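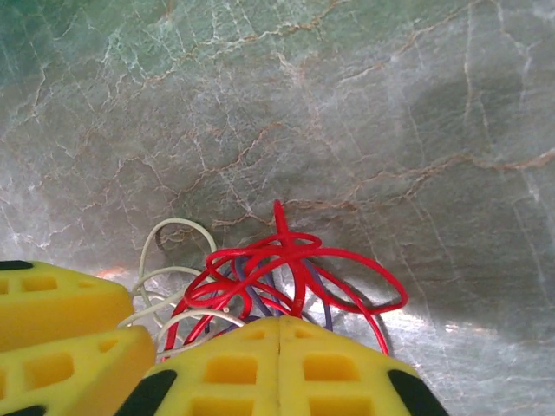

Cable has taken up most of this period, and I'd like to get that confession in before the budget. The plan we sent Tranari last year had the two arms clearing offcuts of hookup wire off the bench and dropping them in baskets, and it gave one line to the words "pick up wire." That line has now eaten a winter. A wooden block stays the shape you left it. Wire picked up at one end brings its relatives, and a pile like this one, red looped over white with some purple buried underneath, gives the software very little to hang an opinion on. The shine on the surface doesn't help either. Where the light bounces back off it the veins wash out to nearly white, and our detector has been known to announce a wire there with great confidence.

## Where we are

Kirsty, you asked for the short version first, so:

- Both arms are mounted and running from one computer.
- Single pieces of wire: good. In the last full trial, 33 attempts in a row ended in the basket before one didn't.
- Bundles: poor. We get hold of them well enough. Letting go of them is a separate skill.
- Both arms working at once: only with somebody's hand on the stop button.
- Sorting by color: not started, whatever the February newsletter said.

## The fingers

We're on revision 7 of the printed fingers. Revisions 1 to 4 were solid and stiff, and they shoved a wire along the bench like a snowplow. The current yellow ones are hollowed out with openings so they flex a little, and there are black pads where they meet the work. Fulvio Guerra drew them and would like it recorded that he wanted openings from the start. It is so recorded.

They scuff, and they need reprinting more often than I budgeted for. The Lillel printer at Stillthorpe does a set overnight if no one has reserved it for chess pieces.

## Baskets

The bins in the original proposal were open trays. Wire springs back out of a tray, so we changed to plastic baskets with proper sides, which cost next to nothing and are the best engineering decision of the project. I bought them while looking for something else.
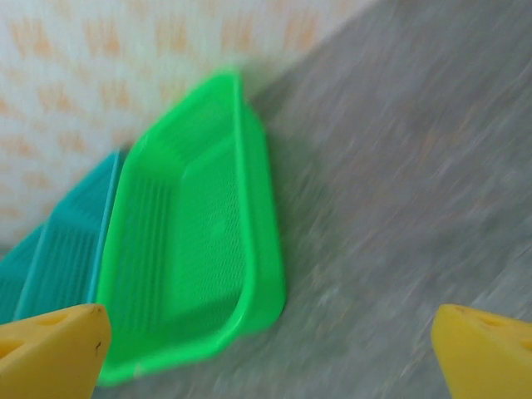

*Wrist camera with the arm on the move: green basket, part of the teal one behind it.*

The camera behaves well when the arm is still and goes to porridge when it swings. For a while we tried to find the baskets on the fly anyway, out of pride. The arm now stops, looks, and then goes. It adds time to every drop, and I've stopped apologizing for it at open evenings.

The other basket problem is the holes. A stripped end will go through a perforation, hook itself, and then the whole basket comes along for the ride when the arm pulls back. Dean Dawber suggested liners. Dean Pickering suggested gluing the baskets down. We have two Deans and so far have done neither thing.

## The enclosure

The rail, posts and panels went up in one long evening. The panels were supposed to be plain gray, and then Pauline Tunstall turned up with most of a roll of wallpaper. It has made the software better, annoyingly. A background with a pattern on it forced us to retrain on something busier than a blank wall, and the false alarms we used to get from people's sleeves went down a lot.

The cable duct along the front of the rail is also new. It holds the cables we'd otherwise be picking up by mistake. The purple ones that run along the arms themselves are still loose enough to worry me, and tying them back without limiting the reach is on the list for April. 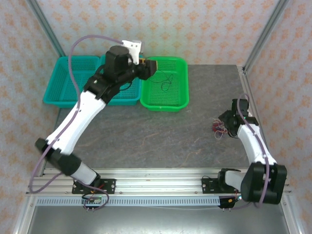
Pauline Tunstall's view, which she asked me to pass on in full, is that the second arm should be switched off until the first one can be trusted with a bundle, and that we are paying for two of everything in order to watch them take turns. I've argued the other side: one arm holding the pile down while the other pulls a strand out is the only method that has worked on a real tangle, even if it has worked twice. We agreed to give it until the end of the next period and then look at the trial log with the coffee already made.

## Money

Of this period's installment, $470 is unspent. I'd like to carry it over. Most of it is meant for a replacement wrist motor from Schouten, on order since January and described by their system as "preparing." The remainder would go on filament and a diffuser for the overhead light, which should deal with the glare more cheaply than another month of me retraining things at the kitchen table.

Nothing was spent on travel. The line for "miscellaneous fasteners" is over by a small amount and I can produce the fasteners.

## Next period

- Liners or glue. One of the Deans will be disappointed.
- Fit the Schouten motor, should it finish preparing.
- Release motion for bundles: Fulvio has a little wrist shake that looks silly and seems to help.
- Move the stop button to where a left-handed person can reach it.
- Color sorting, if there's time. Please don't put it in the newsletter.

The trial logs are in the shared folder under March. The file called "final" is the old one.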